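The Vergara Driltdale is the pedal I'd hand to any guitarist who wants that early-seventies classic rock growl without carrying a stack up three flights of stairs. It's a two-stage overdrive, built on a bench in Otcombe by Renato Cáceres and Yamila Gaete, and it has hardly left my board since June. 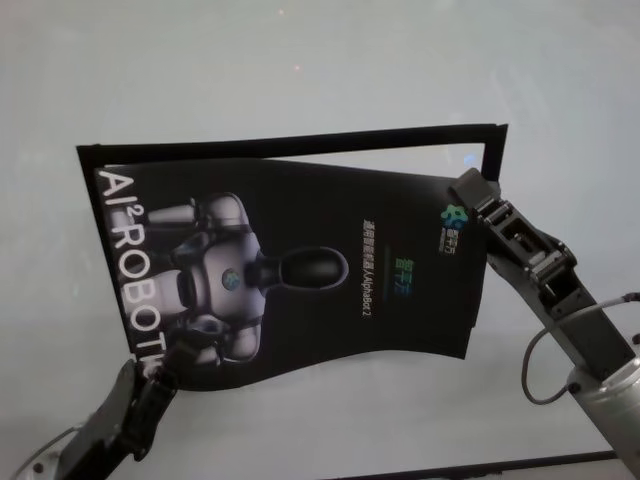
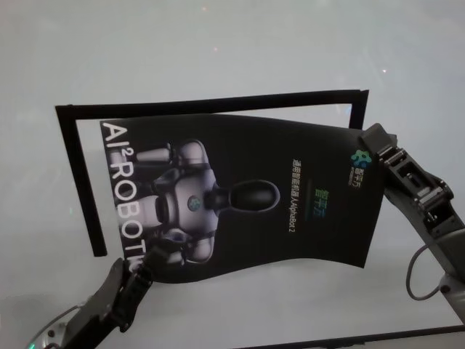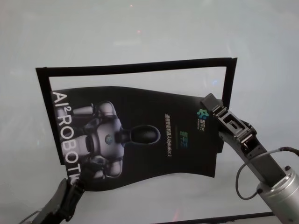

*All three: black poster and black border on a pale surface.*

## How it sounds

Big, warm and a bit rude! Stage one is a gentle push that fattens up single notes and cleans up nicely when you roll your volume back. Stage two is where the fun lives - thick, chewy riffs with enough edge to sit on top of a loud drummer. Run both together and you get a singing lead tone that holds on for ages (I lost a whole evening to one bent note).

It loves humbuckers, but Meenakshi Semwal brought her single-coil guitar over and the Driltdale took the ice-pick out of her bridge pickup with one small turn of the Tone knob. Bass players should try it too, with Blend set just past halfway.

## Controls

- **Push** - gain for stage one
- **Growl** - gain for stage two
- **Tone** - treble cut, very smooth right to the end
- **Blend** - mixes your dry signal back in
- **Level** - loads of it, so start low

Each stage has its own footswitch. The toggle between them swaps which stage comes first, and it changes the feel far more than I expected.

## Details

- Power: 9V DC, centre negative, 50 mA (no battery)
- Input and output: standard mono jacks, on the top edge
- Bypass: true bypass on both stages
- First run: 1,000 pedals, numbered inside the lid
- In the box: pedal, four rubber feet, settings card

The settings card was put together by Pilar Núñez of Idodham, and her "Sunday Organ" setting is well worth a go: Push at noon, Growl off, Blend low, neck pickup.

## Ordering

Finished in cream or dark green. The green ones take a little longer, as the paint is done in small batches. Spare knobs and feet can be added to any order.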